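The Long Trip to Your Kitchen Faucet (and What Happens After the Drain)

By Shivam Vishwakarma
For curious readers in grades 3 to 5

When I was small I believed there was a tank of water inside the kitchen wall. I had worked it all out. Somebody filled it up at night while we were asleep, the way you might fill a dog's bowl, and that was why it never ran dry. I was pretty disappointed to learn I was wrong, but the real story has hills and rivers and enormous pipes in it, so I got over it.

Let's follow the water into a house in the town of Grindau. Your own town will do some things differently (some places pump their water up from deep wells, for instance), but a lot of the trip will be the same.

It starts with rain

Rain falls on the hills above Grindau, and snow falls there too in the winter. Some of it soaks into the ground, some gets sipped up by tree roots, and some dries up and floats back into the sky as water vapor. The rest trickles downhill. Little trickles join up into streams, the streams join up into a river, and the river runs into a big lake called the Testbridge Reservoir.

A reservoir is a lake that people use for storing water. Usually there's a dam, a very strong wall built across a valley, and the water piles up behind it. Storing it matters a lot, because rain doesn't arrive on a schedule! July in Grindau can be terribly dry, and people still want a drink in July. They want one even more than usual.

A good wash for the water itself

Lake water can look lovely, but you wouldn't want to drink it. Fish live in it. Ducks live on it, and ducks have no manners at all. So the water goes through a pipe to a treatment plant, where it gets cleaned.

First it passes through screens, which are a bit like giant strainers, and these catch the leaves and sticks. Next the workers stir in a special ingredient that makes tiny specks of dirt stick together in fluffy clumps. The clumps are called floc, which is one of my favorite words. Floc is heavier than a single speck, so when the water sits quietly in a big basin, the floc sinks to the bottom and the clearer water can be taken off the top.

After that comes the filter. Picture the sand at the beach, but very deep and very clean. The water seeps down through it, and bits that were too small to see get left behind among the grains. Last of all, the water is disinfected. Many towns use a small amount of chlorine for this. It kills germs that could make you sick, and it keeps working while the water travels through the pipes.

Up the hill and down again

Now for the part that puzzled me most. How does water get upstairs?

Water likes to go down. You can't talk it into going up by being nice to it. You have to push, and a push on water is called pressure. In Grindau, big pumps at the Srivastava Pumping Station push the clean water up to a tank on top of Dodia Hill. The tank stands higher than all the houses in town, so the water inside is always pressing down on the water in the pipes below, and that water is pressing on the water in front of it, all the way along the streets and under the sidewalks and into the walls of people's homes. It's like a long, long line of kids all leaning on the kid in front. The one at the front is right behind your faucet.

A faucet has a valve inside, and a valve is really just a little door. When the door is shut, the water waits. When you lift the handle, the door opens and out it comes, and it can go into a cup or a pot or over a soapy sponge, or straight down the drain if you've wandered off and forgotten about it (please don't).
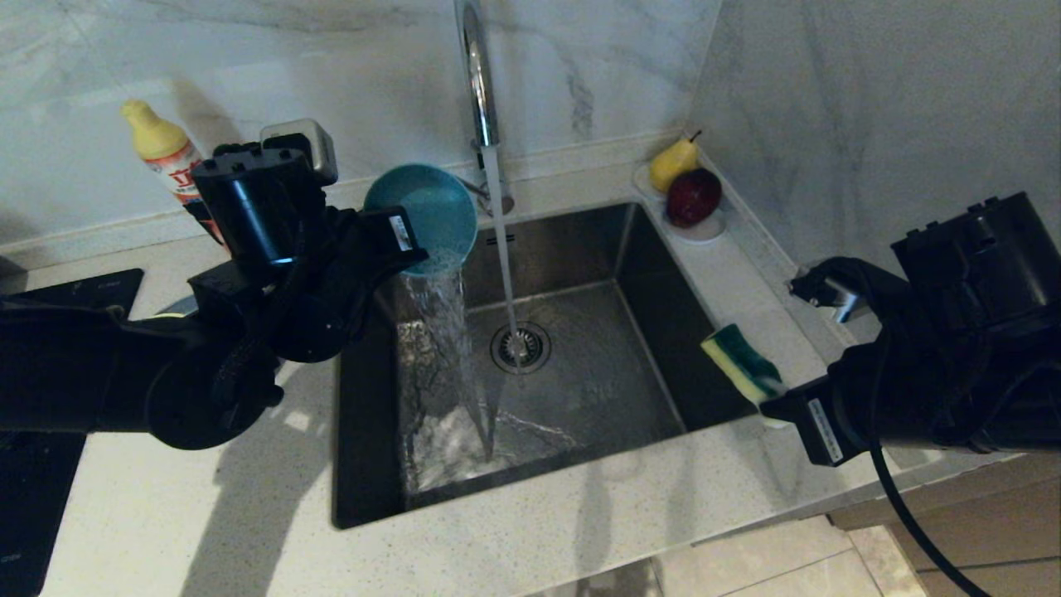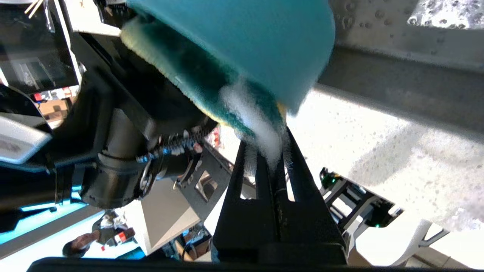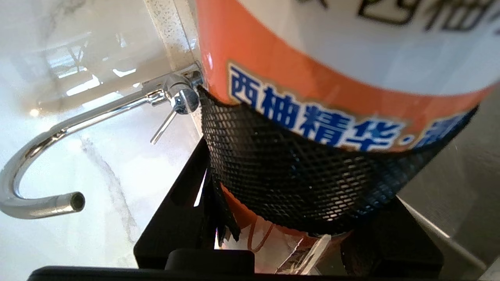
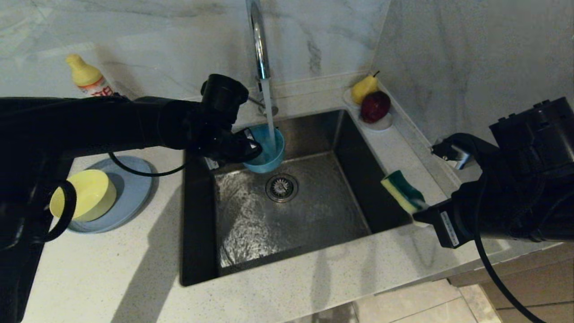

Reading time: 7 minutes

Why does soap help?

Water is good at carrying away lots of things, such as sugar and salt and juice. It's hopeless with grease. If you've ever tried to rinse butter off a knife with cold water, you'll know that the butter just sits there.

Everything is made of tiny pieces called molecules, much too small to see. A soap molecule is shaped a little like a tadpole. Its head loves water. Its tail can't stand water, but it gets along very well with grease. So when you wash a buttery knife, all the tails poke themselves into the butter and all the heads stay outside in the water. Before long, a drop of butter is wrapped up in soap like a dandelion puff, and the water can carry the whole bundle off. Dish liquid works in much the same way, and scrubbing helps by breaking the grease into smaller drops.

People have been making soap for thousands of years, mostly from fat or oil mixed with something made from ashes. I wouldn't have wanted that job. I expect it smelled.

Down the drain

Under most sinks there's a pipe with a bend in it shaped like a U. The bend is called a trap. A little water always stays in the bottom of it, and that bit of water acts as a plug, so smells from the sewer can't creep up into the kitchen. If you drop a ring down the sink, a grown-up can often find it in the trap, so turn off the water and go and get one quickly!

From the trap, the used water runs into a bigger pipe under the street, and then into a bigger one still. Most of these pipes slope downhill, so the water rolls along by itself. At the end there's another plant, the wastewater plant, where screens take out the trash and heavy grit settles to the bottom. Then some very hungry helpers go to work. They're bacteria, and they eat up the leftover food and other waste in the water. (Some germs are bad for us, but these ones are terrific.) After more settling and cleaning, the water goes back to the river.

From the river it may run on to the ocean. The sun warms the top of the ocean, water vapor rises, clouds form, and sooner or later some of it rains on somebody's hills again.

Try it at home

You'll need a plate with a rim, some milk, a pinch of ground pepper and a drop of dish soap.

Pour milk onto the plate until it covers the bottom, and let it go still. Sprinkle the pepper on top. Put the drop of soap on your fingertip and touch the middle of the milk. Watch where the pepper goes!

Don't drink the milk afterward. Tip it down the sink, rinse the plate, and wash your hands.

Words to know

Reservoir: a lake used for storing water
Floc: clumps of dirt that have stuck together in water
Pressure: a push spread over a surface
Valve: a part that opens and closes to let water through
Trap: the bend in the pipe under a sink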